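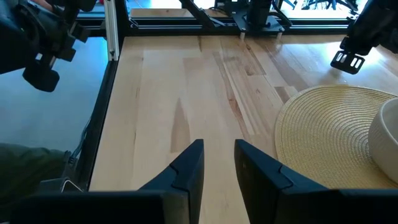 A bowl and a woven straw mat on the butcher-block tabletop

Home | Jobs & Gigs | Housing | For Sale | Community | Post an Ad
Share 7 | Comments 30

Table-setting helpers wanted, paid, Putuser building

Hi all! I'm Ansel Haddad and I'm looking for people who don't mind laying a table, clearing it, and then laying it again (and again, and again) for a few weeks this spring. We're putting together a big set of everyday table settings at Kunness, breakfast and lunch mostly, and we need more hands and frankly more habits than just mine. I put the bowl in the middle of the mat every single time. My sister thinks that's weird and puts hers off to one side with the spoon tucked underneath. I want both of you!

You'd work at a wood-topped table with bowls, mats, cups, napkins and so on, and set a place the way you would at home. A short card tells you the meal (oatmeal for one, soup and bread, that kind of thing) and the rest is up to you. Then you clear it, wipe down, and pick up the next card. There are 345 cards in the box and we've gotten through nearly 300 of them once, but each one needs doing by several different people.

Sessions run three hours with a decent break in the middle. Pay is $30 an hour, paid the same week. You can sign up for one session or for as many as 7. Joonas Ikonen runs the mornings and I do the afternoons, so if you're not an early riser you'll be stuck with me and my playlist.

Who we'd like: anybody 18 or over who can stand for a while and lift a stack of dishes. No restaurant experience needed, although if you have some, come along, I'd love to see how you fold a napkin. Lefties, please, please write in, we've had so few. Same goes for anyone who grew up setting the table differently from the usual American way.

Please bring closed shoes and leave off big rings or bracelets, they chip the glaze. Coffee's on us, and there's a fridge if you want to bring lunch. Parking is behind the Vikley store, or take the bus to Mbeki Street and it's the second door on the left.

To apply, send me a few lines through the reply button with your name, which half of the day suits you, and what you had for breakfast (I really do read these). I'll be answering until March 19, 2021, and if you wrote to us back in January and never heard anything, sorry about that, please write again!

Ansel

Reply | Save this ad | Report | Back to Jobs & Gigs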